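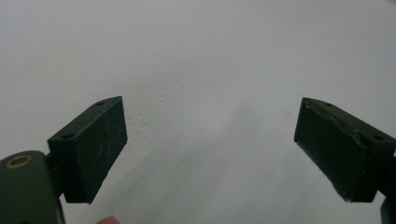 About Suvineck

We fit out workrooms for people who do small, careful things with their hands: model makers, bead stringers, clock menders, teachers with a cupboard full of tiny parts. We love this stuff! Give us a bare room and a free afternoon and we'll happily talk about table edges until you have to go home.

Suvineck started when Danjuma Tijani gave up half of his garage in Stasdale to build a table for his own model railway. A neighbor wanted one too, then the neighbor's school did, and 18 years later we're a team of four with a proper workroom and 62 finished rooms behind us.

Starting with the walls

Most of our customers want to talk about the table first, but we nearly always begin with what's behind it. We like pale, quiet colors – off-whites and light grays – and we leave them plain. A tiny screw or a bit of thread is so much easier to find when there isn't a poster competing with it. Our own paint has its little bumps and dimples, and we're fond of them. We looked at 1290 paint cards before settling on our regular shades (Danjuma kept every one, they live in a shoebox).
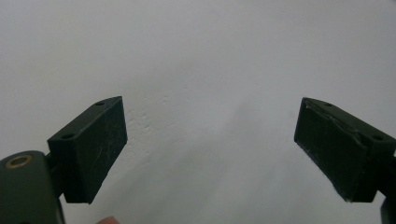 The table in the middle

A square table is our favorite thing to make. You can get at it from any side, two people can share it without bumping elbows, and it doesn't boss the rest of the room around. We give ours a light wooden rim with a pale blue-gray mat inside it, so the middle is calm to look at and the edge is nice to lean on. 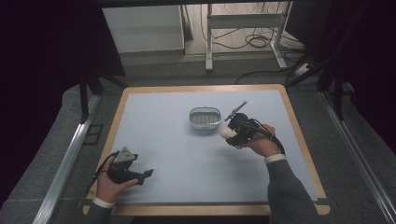 Small parts need a home as well, and we're big believers in the little metal tray. Ours is oval and silver with a rounded rim, and it's just the right size to sit near the middle of the mat without getting in the way of your sleeves. Keep one on the table and put the others back on the shelf. Gray carpet goes underneath it all – kind to the knees when you're hunting for something that rolled off!

Come and see us

The Stasdale workroom is open to visitors from May, mornings only. Bring whatever you're working on and try it out at the table. Our newest range, Dultia, is for smaller rooms, and we'd love to hear what you make of it.

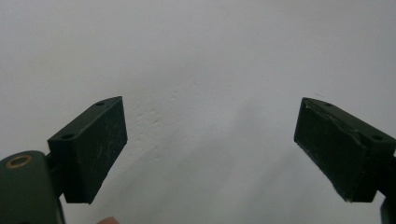
Soft gray-white at Stasdale, with a bit of shadow.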